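Ornwood bench book, February, just after half nine

Long table today. I came in meaning to carry on with the Lobo samples and instead spent the best part of the morning on the tabletop itself, which has been bothering me since we had it moved away from the window wall. It's a lovely pale thing, all long wavy grain, and I'd like it to stay that way! So: everything off that could come off, a soft brush over the whole lot, then a barely damp cloth going with the grain and a dry one straight after.

Small containers first. The white one with the green cap got the usual once-over - cap checked for tightness, sides wiped, base wiped as well (we always forget the base, and then wonder where the rings come from).

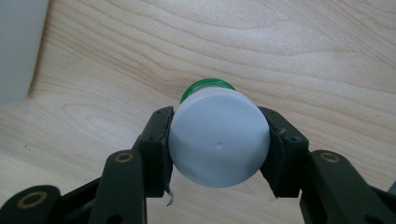

A note pencilled in the margin by the next bench along says that bases are all very well, but the rings on their table came from drips running down under the cap, and could we please wipe the necks too before anything gets put down. Fair enough. I've added necks to the card on the shelf end. I'd also like us to stop parking things straight on the wood overnight, and there's a stack of cork mats in the Aldale cupboard doing no good to anyone.

Weighed the wax tin while I was at it, as I had a feeling we were getting through it faster than we used to. 454 g with the lid on, so there's plenty, and I take back what I said at tea. I did two passes of wax on the back half last time and I think that was one too many, it went a bit draggy under the cloth. One thin one and a good long buff is my plan now.

Worked across from the left in strips about as wide as the cloth. You have to get your head down low and look along the top to see where you've been, otherwise you go over the same bit again and miss its neighbour. 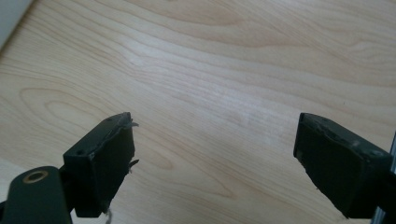 Then I changed the cloth, which I should have done sooner, and carried on to the far side. The big swirly bits of grain always look like smears to me and I always rub at them. Every single time!

Marks are another matter. I want to try the Presenura paste on any grey ones, on a scrap offcut first, left for 2 minutes and no longer. I'm not keen on sanding. The finish is thin enough as it is, and once you've made a dip in a top this flat you'll be looking at it forever.
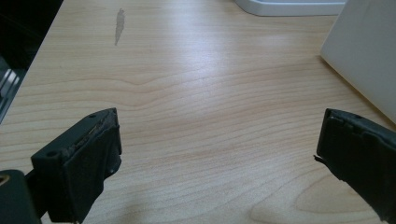

If the paste does nothing I'll leave well alone and ask the Ornwood joiners what they'd use. Somebody has had the fine pads out of my drawer again, by the way - I'd like them back, even the worn ones.

To get: lint-free cloths (the box of 100, they're almost gone), another soft brush, pencil for this book. Wax goes on tomorrow if the room is warm enough, so please keep your mugs on the side bench until I've buffed it off.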